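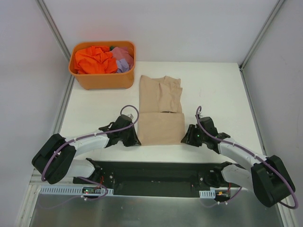 Which part of the fall folding project counts most toward the final mark?

The written method report carries the most weight, followed by the demonstration and then the team log.

Tellbridge Student Robotics Board > Coursework > Garment Folding Project

t_mohmand (Course Staff)
Students have asked for the marking rules to be restated before the July review, and they are set out in this post. Each team will submit one method report, one log and one demonstration of 12 garments. A garment counts as folded when the final shape lies within the outline printed in the handbook. Teams may restart a garment once. A second restart is recorded as a miss.

The log must list every attempt, including those made during practice. Last term one team submitted 687 entries and another submitted 55. Both were accepted, as the number of entries is not marked. Gaps in the record are.

Tariq Mohmand
Project Lead, Garment Folding

guillot_team_lead
Thank you for the restatement. Team Guillot requests clarification on section 7 of the handbook. It states that the first grasp must be made "at a corner or hem." Our present method takes the two near corners of the folded panel at the same time, one with each arm. Does this count as one grasp or two in the log?

t_mohmand (Course Staff)
It is to be entered as one grasp if both grippers close within the same step of your program, and as two if they do not. Please state in the report which method you used.

vomasov_hw
Team Vomasov would like to record an objection to section 7 as written. Our group works mostly with heavy towels, and a rule that favors hems gives no benefit to us. We have had good results picking from the middle of the cloth and letting it hang before the second arm takes hold. We ask that the choice of grasp point be left to each team.

imora_b_oyelaran

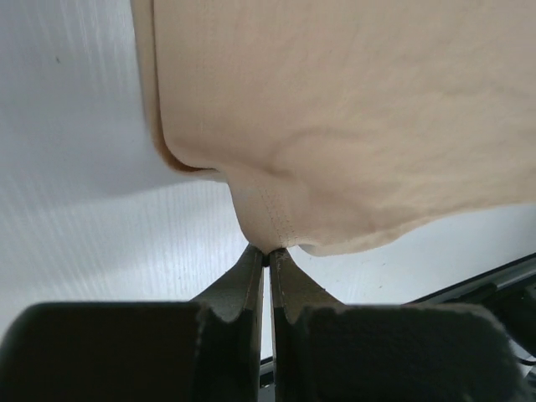

Team Imora supports keeping section 7 in its present form. Our position is based on the practice log, where most of our dropped garments followed a grasp on a single layer of flat cloth. Thin knit gives the fingers very little to hold, and a small error in height is enough to miss it. A sewn edge is thicker and easier to find. With the fingertips closed just under the two lines of stitching, as on the beige piece, the cloth above the grip has shallow folds, a few small creases and a curled left side, and we would wish other teams to aim for that kind of hold. We accept that towels are a separate matter and would not oppose an exception for them.

Bello Oyelaran
Team Imora

vomasov_hw
The point about thin knit is fair. We do not agree that it settles the rule for everyone. A hem is useful only after it has been found, and with a garment taken crumpled from a bin the search can use up most of the time allowed. We would also note that the handbook gives no search time at all.

guillot_team_lead
We share the concern about search time. Our program spends longer looking for an edge than it does folding. We would still prefer the rule to stay, as our report is already written around it.

t_mohmand (Course Staff)
Staff have considered the replies. Section 7 will remain in force for shirts and other sewn garments. For towels, a team may choose any grasp point, provided that the choice is explained in the report. Search time will be recorded separately from folding time and will not be marked this term.

vomasov_hw
Team Vomasov accepts the exception and withdraws the objection with regard to towels. We maintain it for sweaters and will raise it again at the review.

imora_b_oyelaran
Please confirm whether search time is to begin when the arm leaves its rest position or when the first view of the cloth is taken.

t_mohmand (Course Staff)
From the rest position. The handbook page will be updated by 5 p.m.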